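Gostetti Family Health: The Home Asthma Check, With My Comments

Posted 21/09/2020 by Senthil Thomas
Filed under: Breathing, Home, Checklists

Most home asthma checklists I get handed were written by someone with something to sell. The last one had a space at the bottom for my credit card. It came from a company called Burno, which wanted $2,270 for a "whole home breathing package" and could not say what was in it until after the visit.

So I took the standard list our clinic used to give to parents, went through our own house with it one room at a time, and wrote down what I thought of each line. My younger son has asthma. I am a respiratory therapist, for whatever that's worth, and I still got several of these wrong at home.

Marks used: OK means checked and fine. FIX means do something. DOUBTFUL means the item is on the list and I'm not convinced it should be.

MEDICINE FIRST

1. Rescue inhaler is where everyone in the house thinks it is.
FIX. I said the kitchen drawer, my wife said the backpack. It was in the car, in August heat, where it should never be left.

2. Dose counter has been read, and the date on the canister.
OK. Ours starts at 200 puffs. Shaking it to guess what's left does not work, and I've watched grown adults swear that it does.

3. Spacer is clean and has no cracks.
FIX. Wash it the way the leaflet says and let it air dry. Don't rub the inside with a towel.

4. Written action plan is up to date and posted.
FIX. Ours was for a child two grades younger. Call the doctor's office and ask for a new one, they do this all day.

The old list had medicine on page three, after curtains. I moved it up.

BEDROOM

5. Pillow and mattress are in zippered covers.
DOUBTFUL on its own. The studies on covers used alone are not impressive. If your child tests allergic to dust mites, covers plus hot washing plus the rest may help some. If your child has never been tested, find that out before you spend anything.

6. Bedding washed weekly in hot water.
OK. Cheap, dull, worth doing.

7. Stuffed animals off the bed.
DOUBTFUL. One favorite, washed with the sheets, is fine by me. I am not fighting that battle at bedtime for a benefit I can't measure.

8. Air cleaner in the bedroom.
The room is 176 square feet, and the cleaner we'd been running was sized for something closer to a closet. FIX. Check the room size on the label, check that it has a real HEPA filter, and stay away from any machine that makes ozone on purpose. The Subramaniam unit my brother-in-law swears by calls its ozone "activated freshness." Ozone irritates the lungs. I don't care what they call it.

9. Pets kept out of the bedroom.
FIX, supposedly. The cat has not read the list.

KITCHEN

10. Range hood vents outdoors and gets used.
FIX. Hold your hand up outside by the vent flap while someone runs the hood. Plenty of hoods just push the smoke back at your forehead through a greasy filter. If yours does that, open a window when you fry.

11. Fan blades and covers free of dust.
FIX. Unplug it before you take the grille off. A fan that has sat all winter will throw the whole winter at you the first warm day.

12. Food put away, crumbs wiped, trash covered.
OK. Roach droppings are a real trigger, and this is one of the few lines on the list I'd defend in an argument. Look behind the stove as well.

13. No stacks of old paper or bags on ledges and shelves.
OK, mildly. Roaches like paper and bags. I would not lose sleep over one newspaper.
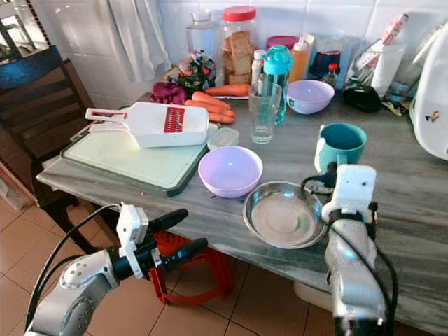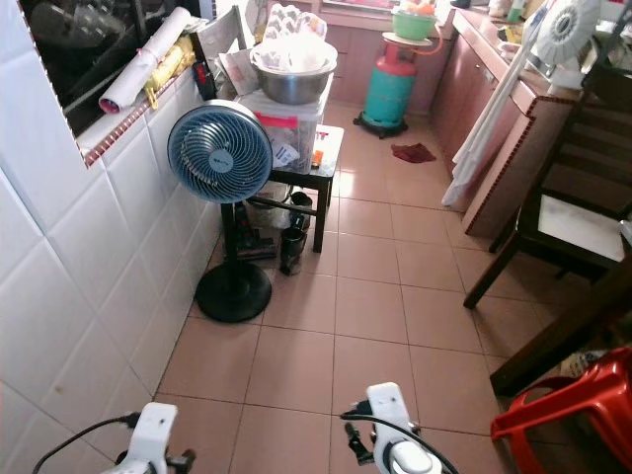
Kitchen table first, then the kitchen floor with a standing fan and the tiled wall.

14. No strong cleaning sprays in use while the child is in the room.
FIX. "Natural" on the bottle means nothing here. Lemon scent bothers some kids as much as bleach does. And please never mix bleach with ammonia or with vinegar.

BATHROOM AND BASEMENT

15. No visible mold, no musty smell.
FIX in the basement, OK upstairs. Find the water first. Painting over it is a way to pay twice. A mold test kit from the hardware store is DOUBTFUL: there is mold in every house, the kit will say so, and then what?

16. Humidity between 30 and 50 percent.
OK. A simple gauge does the job. If you live somewhere damp you may not get under 50 all summer, so do what you can.

17. Bathroom fan pulls a square of toilet paper up against it.
OK upstairs, FIX down. Good test, takes no time.

WHOLE HOUSE

18. No smoking or vaping indoors.
This should have been item one on anybody's list. "He only smokes by the window" is a FIX.

19. Ducts professionally cleaned every year.
DOUBTFUL, and I'm being polite. Gorport quoted us $1,569 and the man showed me a picture of a filthy duct. I asked whose duct it was. If you have mold inside the ducts, or mice, that's a different conversation. Otherwise change the furnace filter on time and keep your money.

20. Candles, plug-ins and incense removed.
FIX. My mother-in-law disagrees. The plug-in is now in her house.

21. Salt lamp.
I have no idea how this got on the list. Skip it.

WHAT I'D DO WITH ALL THIS

If you only have one evening, do items 1 to 4 and then 18. Come back for the rest when you have the energy. A clean house will not replace a controller medicine, and I've seen families cut back on the medicine after buying a machine. Please don't do that without talking to your doctor. If your child is using the rescue inhaler more than twice a week, or is waking up at night coughing, the checklist can wait and the phone call can't. If they're struggling to talk or their lips look blue, call 911.

COMMENTS

Patchwork_mom: We bought the covers, the vacuum and the special spray. Then we got tested and it was the cat. Wish I'd read item 5 first.

Reply from Senthil: You and half my patients. Did you keep the cat?

Patchwork_mom: Of course we kept the cat. She sleeps in the den now and we got the allergist involved.

DKR: You're too hard on duct cleaning. Ours made a huge difference, you could smell it.

Reply from Senthil: Could be. Did they spray anything in there? A new smell is the part that worries me. If you kept any notes on symptoms before and after, I'd be glad to see them.

Nora in 4B: Is there a version of this for renters? My hood vents straight into my face and the landlord says that's how it came.

Reply from Senthil: Put the request in writing, with the date on it, and keep a copy. Until then use the back burners and open the window. I'll try to do a renters' list next month.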